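Pack station going half robot – what happened to your people?

Started by kistetti_nights, 2021-04-17

We run a small contract packing shop, mostly jars, bottles and tubs of cosmetics and supplements for online sellers. Two shifts, 18 people on the floor. Management signed with Kondix for arms on the pick side, starting with 2 cells. The packers stay on boxing and tape for now. I lead the late shift and I'm being asked what it means for hours. I don't have an answer. Has anyone been through this?

Reply from dockplate
We did it in December. No layoffs, but the agency temps weren't renewed, so count that how you like. The regular pickers became "cell attendants." Same pay. You clear jams, refill totes and put things upright when they tip over. Some people like it. I find it slower and more tiring, because you're always waiting on something.

Reply from Adeleke_packs
Ask what it can pick up before you ask about hours. Ours was sold as handling everything. Boxes were fine. Round things were the trouble, lids and low jars most of all. Ended up with a separate human lane for those and it's still there.

Reply from kistetti_nights
They're working on the round stuff with us now. A couple of my people spend part of the shift using the hand-held gripper on our kind of mix.

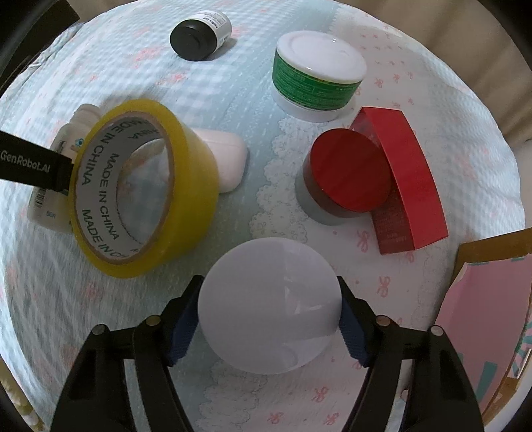 Jaws on a white lid-like disc, tape and jars behind it.

It's odd work for a packer. You do by hand, slowly, what you used to do without looking. One of them asked if she's training her replacement and I didn't know what to tell her.

Reply from ecabrera
She is, partly. Tell her so. I was at Nalteck when they did it and the worst of it was supervisors acting like it was a side project. People worked it out anyway and stopped trusting the schedule.

Reply from dockplate
Disagree with "replacement." We still have 16 of our regulars, and the 2 who left went for other reasons. It's the temps who lost out.

Reply from ecabrera
Temps are people too. And you said yourself the job got worse at the same pay. That's a change even if the headcount looks good.

Reply from dockplate
Fair on the pay. I'd ask for a grade bump before the cells go live. We asked after and got told to wait for the review.

Reply from kistetti_nights
That's useful. I'll bring up the grade and ask for the gripper hours to be logged as training – right now they go down as packing, and it drags their rates. Will post when I hear back.

Reply from Adeleke_packs
Get the rates thing in writing. Ours took 3 months to fix.

Eduardo Cabrera
(ecabrera, signing so you can message me about the Nalteck agreement, I still have a copy)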